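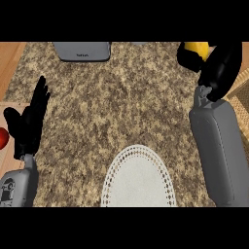
Speckled granite, tan and brown mix (rendering). See item 3.

Brundton Community Hall, kitchen redo, monthly meeting
Started 7:10, Orla Tierney in the chair, Dulce Carrillo taking notes. Mider couldn't make it, sent comments by email.

1. Last month's notes
OK as written except the sink is double, not single. Fixed.

2. Money
Balance unchanged since June. Pancake breakfast brought in $360 after groceries. Deposit to the plumber still not cashed, Orla to call him. Asked if we can move the $100 left over from the paint line, yes, no objections.

3. Countertops
Long one. Choices are still granite or plain laminate. Granite people like that a busy pattern hides crumbs and coffee rings. Mider's email says laminate, cheaper, easy to replace, and the seniors lunch group is hard on everything. Dulce asked about sealing, who does it and how often. No one knew. Cortés quote is good thru end of July, includes tear-out but not hauling. Runesis quote includes hauling but they want half up front and Orla doesnt like that.
Motion to go with granite from Cortés if they'll add hauling at the same price. Seconded. 8 for, 2 against. Passed. If they say no it comes back here.

4. Stove
Back left burner still out. Part on order. Sign on it keeps getting taken down, please leave the sign up!!

5. Closing the kitchen
Needs to be shut while the counters go in. Seniors lunch can use the church basement, Dulce has asked, waiting on a key. Quilters only need the coffee maker, move it to the front room. The birthday rental on Saturday goes ahead as booked, work won't start before then.

6. Cabinets
Keeping the old ones. Doors to be sanded and painted. Color talk put off again. Orla will bring the white and the other white.

7. Other
- Whoever has the big roasting pan please return it
- Fridge smell, box of baking soda for now
- Back door lock sticks, lift the handle and then turn
- Recyling pickup changed, new schedule is on the corkboard

To do
Orla: call plumber, call Cortés re hauling
Dulce: basement key, tell lunch group, email notes to Mider

Next meeting same time, front room if kitchen is tore up. Ended 8:25.

D.C.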